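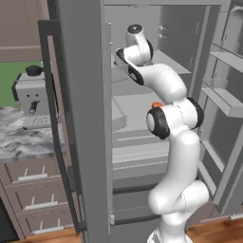 Brenport Kitchen Automation Project
Progress report to the Wallin Fund, second period, to the end of July

Dear all,

Thank you again for your patience with the date of this one. I had hoped to send it before the school holidays, but the kitchen at Etbridge was short two people for most of the month and it didn't seem right to chase them for interviews while they were run off their feet.

As you'll remember, the grant pays for a fetch-and-restock arm in the staff and residents' kitchen at Etbridge, and (this was always the bigger part for us) for finding out what it does to the working day of the people there. The arm won't go on site until the next period. Everything so far has been done in simulation, in a rendered kitchen with a double-door fridge, a marble-patterned counter, an espresso machine and drawers below, and it's the fridge that has swallowed most of our time.

Máté Jakab has been leading on the simulation side. He set himself a benchmark of 200 runs of one task, reaching into the open fridge and coming back out without touching a door or a shelf, and at the end of the period the arm managed 197 of them cleanly. The other three all clipped a door on the way out. Máté would want me to say that the doors in these runs start open. Getting the arm to open a fridge by its handle is a separate job and it's going much more slowly, so please don't read the good number as covering both. He has also been fussing over where the base ought to stand. Too close and the elbow has nowhere to go, too far back and it can't get to the back of the upper shelf, and in a real galley the base is also sitting exactly where a cook wants to put her feet.

That brings me to the people. Sándor Csizmadia spent a good part of the period at Etbridge, mostly from 6 am, following the breakfast shift and talking to anyone who had a minute. By his tally the morning crew go to the fridge roughly 40 times before breakfast is out. We'd assumed they would be glad to hand all of that over. Some were - the low drawers are hard on the knees, and one of the longest-serving cooks said she'd give those away tomorrow. But several told Sándor that the trip to the fridge is when they check what's running down and what needs using up, and they worried about losing track of it. Two of the kitchen hands asked straight out whether their hours would be cut. We passed that on to the site manager, who has since confirmed in writing that no rostered hours will change during the trial. I'd like the Fund's support in asking for the same commitment for the year after.

We've changed the plan a little as a result. The arm will begin with the low drawers and the afternoon restock, and breakfast stays as it is until the crew say otherwise. They'll also choose where the base goes, within the limits Máté can give them, and we've set aside 5 paid sessions so they can try out positions with a cardboard stand-in on their own floor. The sessions come out of the travel line, which is underspent.

Spending is otherwise close to budget. The one item to flag is the Zimunico licence for the planning software, which came up for renewal earlier than we'd allowed for. We've covered it from contingency and there is still enough left for the floor works.

Next period we'll hold the sessions, carry on with the door handle, and draft the stop-and-call procedure with the crew so that it's in their words. You'd be very welcome at any of the sessions, and the scones at Etbridge are excellent.

With warm thanks from all of us at Brenport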